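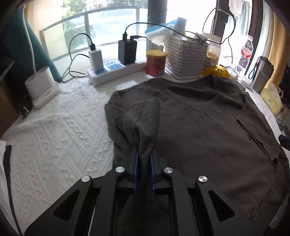 *A T-shirt on the bed, pinched between the blue-padded fingers of a hand-held gripper.*

Anyone who has folded a family's worth of shirts knows the little pinch you give the cloth to get things started. Teaching that pinch to a machine has kept the folks at Tradine busy for a good long while, and this summer it also gave them their worst week.

The trouble began in the Porkden apartment, one of the ordinary lived-in homes where the company gathers its folding examples. People there work with hand-held grippers, picking up shirts from real beds with real bedspreads under them, and the recordings go on to train the folding arm at the Plolbridge workshop. For 157 sessions everything looked fine. Then the arm, trying out its new lessons on a padded table, took hold of a shirt and the blanket beneath it — both at once, as if they were one thick piece of cloth — and pulled.

It kept pulling, too. The arm should have let go when the load passed its limit, but the limit had been raised for a batch of heavy towels and never set back. By the time somebody reached the stop button, 18 seconds later, the blanket had dragged a lamp off the side table and the shirt had lost most of a sleeve. Everyone was fine, thank goodness, though one engineer had been leaning over that same table to straighten a collar only minutes before.

Bittencourt, the small firm that makes the fingers, took the pads back for testing and found nothing wrong with them. The fault lay in the recordings. In 30 of the sessions the fingers had closed a touch too deep and caught the bedding along with the shirt, and those had been marked as good grasps with all the rest.

So the work goes on, a bit more slowly. Each grasp now gets a gentle lift and a look underneath before the fold begins, and the towel setting clears itself after 15 minutes. The lamp has been glued and is back on its table, with its shade on crooked.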